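The Long Way Round to Musstead

There is a moment, sixteen minutes into the new Tendmont record, when everything drops away except a single cello and what sounds like somebody breathing through their nose. I played it for my sister in the car and she asked whether the stereo had gone wrong. I told her to wait. She waited (she is a patient woman, and she was driving, so there wasn't much else for her to do), and when the band came back in, with that great rolling organ and the drums a hair behind the beat, she laughed out loud and missed our exit.

Musstead is the fifth album from this stubborn, big-hearted group, and it's the one I'd hand to anybody who has been meaning to start. It isn't short. It comes in just under 90 minutes over two discs, and I know how that sounds. Double albums have a way of sitting on the shelf looking at you. But the first disc goes by like an afternoon with good company, and by the time you've turned the kettle on and changed over to the second, you'll have a tune or two stuck in your head that won't leave until bedtime.

Rima Moussa has been singing with Tendmont from the beginning, and writing most of the words, and for this one she took over a good part of the arranging as well. When we spoke she was at home in Vostton with a cold, drinking something with ginger in it, and apologizing every few minutes for her voice, which even in that condition was a good deal nicer than mine.

"The last record was made by people who were very tired of each other," she said. "We love each other, but we'd been in the same van for a long time. So in March we all went home and didn't call. And then I had this one song, the long one, and I couldn't hear it with anybody else's hands on it."

The long one is "Bataineh," named for her grandmother's family, and it closes the first disc. I've listened to it more than is probably healthy. It begins as a lullaby, almost too plain, with just Moussa and a piano that could use a tuner. Then the bass wanders in, and a second voice, and before you quite notice it has turned into a march in some lopsided meter I gave up trying to tap out on the kitchen table. There's a guitar solo too, a proper old-fashioned one with plenty of sky around it, and it stops a little sooner than you'd like. I asked her if that was on purpose.

"He wanted to play longer," she said. "I faded him out. He's still mad!"

Not everything works. The second disc opens with two instrumentals back to back, and the weaker of them spends a long time circling a riff that was fine the first time. The mix gets crowded, too - there's a choir in "Salt Road" that I didn't know was a choir until I read the sleeve. And the lyrics, lovely as they often are, lean on rivers a good deal. By the end I had crossed so many of them I felt I should have brought a towel.
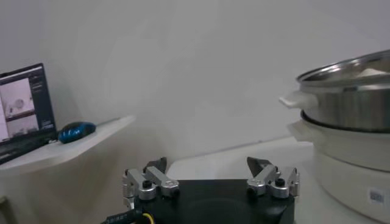
Open wide, with a fingertip pad on either side.

Still, I keep coming back to how warm it all is. So much music of this kind wants to impress you, and I like being impressed as much as the next person, but Tendmont seem happier when you're humming. "Porch Light" has a chorus that could have been on the radio when my father was young. "The Lower Field" has a flute, and I'm a fool for a flute. Then comes the closing title track, where the lullaby from "Bataineh" turns up again, slower and lower, with the whole band singing it together and someone (the drummer, Moussa says) coming in early and being left that way.

They'll be playing the album from start to finish at a hall in Vostton before taking it anywhere else, with one break in the middle for tea. Moussa is hoping her voice will be back by then. She asked me what I thought of the flute.

Musstead is out 2019-10-18 on double CD and double vinyl.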